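Opportunities > Taking part > Open days
Search this site Enter keyword Go

Call for participants: household handling open day, Grondton 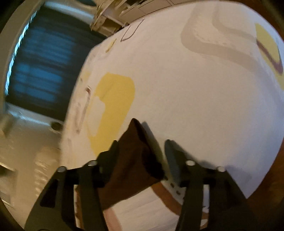 We are looking for 22 people to take part in an open day on household handling at our Grondton building in October. You do not need any experience with robots. The day is for people who make beds, fold clothes and tidy rooms as a normal part of life, at home or at work, and who are willing to do some of it with a hand-held gripper. Most of the work is at the bedside. You pick up a piece of cloth between the two fingers, as with the dark brown one lifted over the patterned duvet, then move it or lay it flat. Soft things are harder to handle than they look, and most people need a few goes before they stop dropping them.

The recordings and notes from the day go to the Gavulia project, which is building up a set of 1,000 short household tasks. So far 836 are done. The ones still missing are nearly all to do with bedding and clothing.

What you will do

You arrive at 9.30 and Vasilis Dervishi gives a demonstration. After that you work in pairs, one handling and one keeping the task sheet, and swap after each sheet. There is a break for lunch, which we provide. In the afternoon the doors are open to visitors, and you may be asked to show a task to a small group and let them try it. If you would prefer not to do this part, tell us when you apply. We finish at 4.

Who can apply

You must be 18 or over and able to stand and bend for 20 minutes at a time. Left-handed people are very welcome, as we have had few so far. Please do not apply if you took part in the Vondance day, as we need new people for this one. Staff of Le Roux may apply but cannot be paid.

Payment

Participants get £65 for the day, plus bus or train fares up to £12. Keep your tickets. Payment is by bank transfer within three weeks.

Recording

Your hands will be filmed while you work, and your face may be caught now and then. You will be asked to sign a form in the morning. You can stop at any time and will still be paid for the full day.

How to apply

Write to Tamás Kiss, Open Day Applications, at the Grondton address. Give your name, age, which hand you use, and a line or two on the kind of housework or paid work you do. We do not need a CV. Say if you need step-free access or have a food allergy.

Call posted 2018-07-05. Applications are read in the order they arrive, and we will reply to everyone, including those we cannot place.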